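4.2 The student project: cloth handling in simulation

The course at Fostow is taken in the last year of the program, and the project part of it takes 11 weeks. Students work in teams of two. Each team receives the same simulated rooms, the same arm with a parallel gripper, and a list of household tasks which they must teach to the arm by remote control before they train any policy. The rooms were prepared in the Pattinasarany package, which the department already used for the earlier course on motion planning.

We chose cloth as the main object for the second half of the project. Rigid objects were used in the first half, and most teams could grasp a cup or a box after a short practice. With cloth the students meet a different difficulty. The shape changes after the fingers close, and a grasp which looks correct from one side can hold only a thin fold. In the written reports many teams said that they had planned the grasp well, but had not planned what the free part of the cloth would do during the lifting.

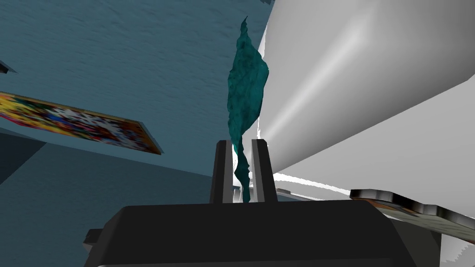
Figure 3. Wrist view in the simulated bathroom task. The teal cloth is held between the two fingers of the gripper.

For this reason we asked the teams to write down, before each attempt, where they wanted to hold the cloth and which part of it should stay free. This note was short, usually one or two sentences. It was not graded. Later the students compared the note with the recorded attempt and marked if the two agreed. In total the teams recorded over 600 attempts, and 526 of them had a note that was complete enough for our analysis. The other attempts were left out, mostly for the reason that the note was written after the attempt or was missing.

The view from the wrist was the only view given to the students during control. In the pilot version of the course, held at Jusarstead, a second view of the whole room was also given, and the students looked at it almost all the time. When it was removed, they worked more slowly in the first sessions, but their notes became more exact about the position of the fingers. We can not say from our data if this effect comes from the view alone, as the task list was also changed between the two courses.

Grading of the cloth part was based on the report and on the Bromard log files, which each team submitted in February. A failed grasp did not lower the grade if the team could explain it.

Shares 2
Comments 0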